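Berkano walk-round: chores bench, January, with my comments

Filled in by Chunhua Luo. Second reader: Shabnam Afridi. I've used the Tullusmont sheet again (the short one) and typed my notes under each line, as my handwriting got complaints last time. Pass means I'd let a new starter work next to it. Hold means talk to me first.

1. Stop buttons reachable from both sides
Pass. I pressed both, and then Wekesa pressed both while I was looking the other way, so we know they work when you're not expecting it too! The arms hold their position when stopped. They don't go limp, good news for anyone with a hand underneath.

2. Speed limit set for shared working
Pass. Still on the slow setting. Yes, it makes folding painful to watch. I folded a whole pile of tea towels by hand during one attempt and I'm not a tidy folder.

3. Guarding and frame bolts
Pass. One bolt took a quarter turn. Senthil has put paint marks across the rest so we can see if they creep.

4. Cables and trip or snag points

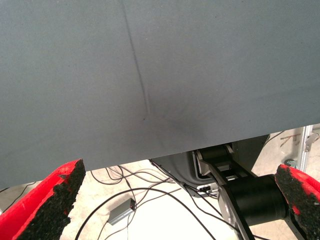
Folding is the job everybody asks me about, and my answer is still "sort of, if you're patient". Cloth goes where it likes. It sags, it creases halfway down, and a machine that was sure of an edge a second ago has to go looking for it again. What bothers me more for this sheet is what lives under the cloth: those thin black cables looping over each other on the floor, with a little grey box sitting in among them. A hanging hem and a loose loop of cable is exactly how you get something dragged along that shouldn't be. Hold until the cables are clipped back and the box is fixed down somewhere sensible. Sharada says she has clips in her drawer. Sharada, please bring the clips.

5. Grip pads, condition and fixing
Pass, with a moan. The rough black pads are a big improvement on the smooth ones for fabric, but they do shed at the edges. I rubbed a thumb along each one and nothing lifted. Please do the same at the start of a shift, with the power off, and write it down. Spare pads are in the Murthy box on the second shelf.

6. Pinch points explained to everyone on the bench
Hold. Two people on the afternoon list hadn't had the talk. It takes 15 minutes, kettle included. Shabnam will do it.

7. Small parts sorting, reach and clearance
This is where I've come round a bit. I used to say that picking bits off a bench would be cracked long before laundry, and on a good day it looks that way. Big flat pieces it handles nicely. Small shiny ones are a different story, as the glare confuses it and it closes on fresh air, then tries again very politely in the same wrong spot. The Uveck log shows 181 tries at small parts since the last sheet, and 35 of them needed one of us to step in.
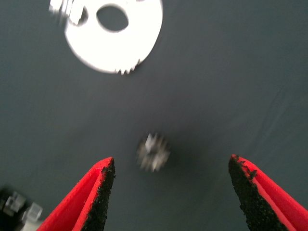
Stepping in is the bit I'm worried about, safety-wise. When it fumbles, the natural thing is to lean over and nudge the part with a finger, and I caught myself doing it twice. So the rule from now on is stop button first, then fingers. Or use the long tweezers if you can find them. Pass on clearance, hold on behaviour (mine included).

8. Bench surface clean and clear of oil
Pass. Wiped it down with Wekesa before we started. The machine can't do its own wiping yet, whatever the brochure said. We tried it with a sponge and it pushed the crumbs into a neat line and left them there.

9. Noise
Pass. Quieter than the hoover at home, and a lot quieter than Senthil.

10. Running hours and service
Pass. The counter says 3,003. Joints sound fine to me, though there was one click near the wrist that I couldn't get it to repeat. Listen out for it, and if you hear it, jot down what job it was on.

11. Unattended running
Hold, same as before. I know some of you want to leave it folding over lunch. I'd love to come back to a finished pile as well! But until it can tell when it has got hold of the wrong thing, somebody stays in the room. Sorting a tray of big parts I'd consider, if we had a proper cover over the bench. Cloth, no.

12. First aid box
Pass. Plasters restocked. Somebody has had the good scissors, so please put them back.

Comments from second reader
Agree with all the holds. On item 7 I'd go further and hang the tweezers on a hook beside the stop button, so your hand goes to the right place anyway. On item 2 I'd keep the slow speed for now, even though I moaned about it as well. S.A.

Reply from me
Hook is a great idea, I'll get one up tomorrow morning. Items 4 and 6 need to be closed before we switch on again for folding. Sorting can carry on with two people present. Initial next to your name on the door copy once you've read this.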